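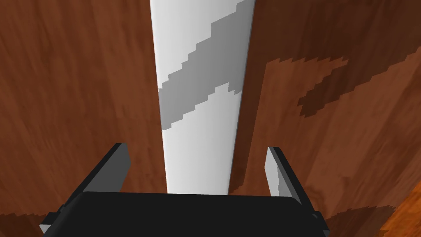

Figure 1. View from the gripper in simulation, with the white board between the open fingers.

Stovcombe Robotics Course, Handout 2
Simulated Table Tasks

In this unit you work in pairs with a two-armed robot in the Mandagi simulator. Please read the whole handout before you start the program. Each pair has 17 attempts, and all of them must be saved in your Edum folder.

1. Gripper view
Open the gripper view first and learn how the fingers look from different angles. Shadows can be confusing, so do not judge a distance by the shadow only.

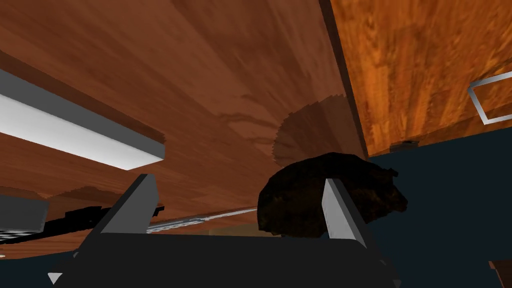 Figure 2. Gripper view from a low angle. The dark brown object is partly behind the right finger.

2. Head view
Change to the head view when you need to see both arms and the table together. Move one arm at a time and write down which one you moved.

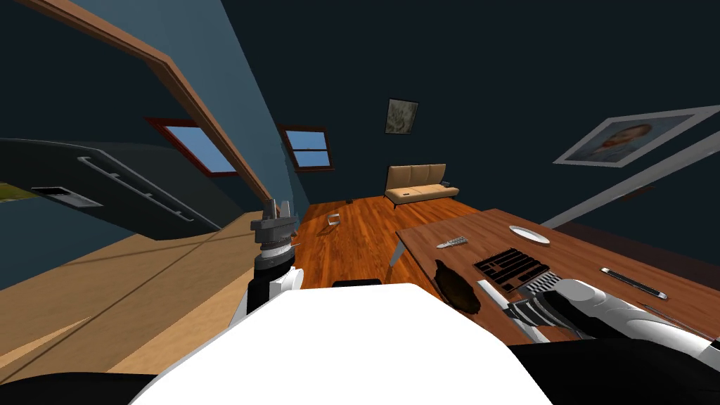
3. Report
Write nearly 395 words about your attempts. Name the view you used for each one. If the room looks tilted, do not correct it in the settings.
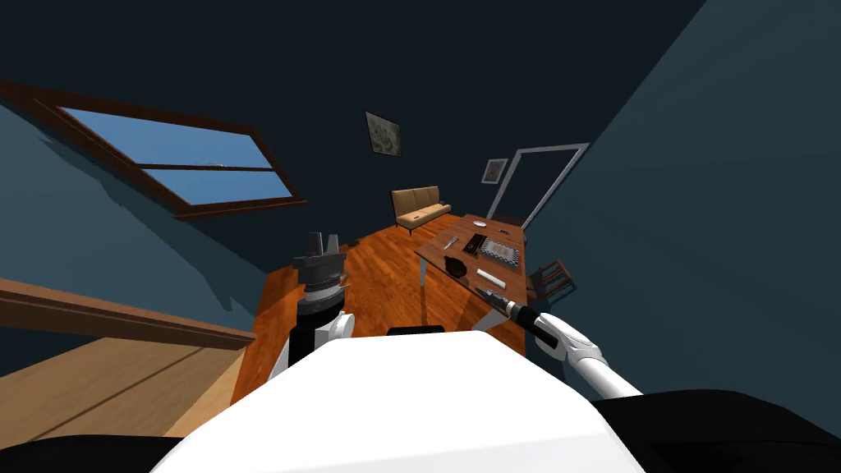 The report must also include one attempt that failed, with your opinion of the reason.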